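Small Cases, Kept in Order: A Conversation with the Drusville Supply Room

2018-07-26

The supply room at the Drusville learning center issues small parts, drawing tools and accessories to every workshop in the building. The room holds 530 flat storage cases, and over 3000 items pass through them in a normal term. Ccori spoke with the room's coordinator during the July inventory about storage, labeling and the case itself.

Why a flat case

The center stored its parts in deep drawers until the move to the present building. The coordinator described that arrangement as workable for large items and poor for small ones.

"Anything shorter than a pencil went to the back and stayed there," the coordinator said. "We were ordering the same adapters twice a year. With a shallow case you open the lid and the contents are in front of you."

The cases are not all alike. Some were purchased through Grosico, and others were kept when the products they arrived with went into service. The coordinator has no objection to a maker's name on a lid, provided the case closes flat and has rounded corners.

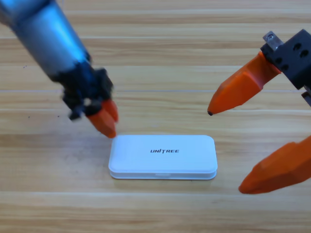 Opening and checking

Each case is opened on a table before it is issued and again when it is returned. Staff are asked to lay it flat, with the long side toward them, and to raise the lid fully before touching the contents.

"People like to open them in the hand," the coordinator said. "Then the tray tips and we are on the floor looking for screws. I ask for a table every time – even for a case they believe is empty."

The check covers the lid, the hinge and the tray. A lid that does not stay up under its own weight is noted on the return sheet, and the case is set aside.

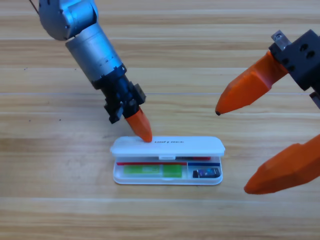 The return sheet was shortened this year from two pages to one. It now asks for the case number, the contents and the condition of the hinge. The coordinator said the longer form had been completed properly by very few people, and that most of the second page was never read.

Case numbers are assigned in sequence and are not reused. The most recent is 1424, a figure that includes every case retired since the system began. Numbers are written on a removable label placed on the underside, where it does not wear against the case stacked below.

"I was against labels on the underside at first," the coordinator said. "I have changed my mind. The ones on top were unreadable within a term."
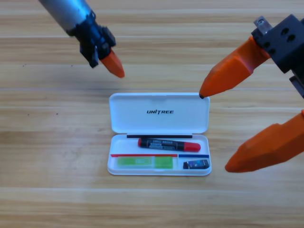 Plans for the coming term

The center will add 95 cases before classes resume and will retire those with cracked hinges. Shelving from Fekov has been ordered for the north wall, with spacing set for stacks of four. Workshops that hold cases over the summer are asked to return them, with contents, before the inventory closes at the end of July.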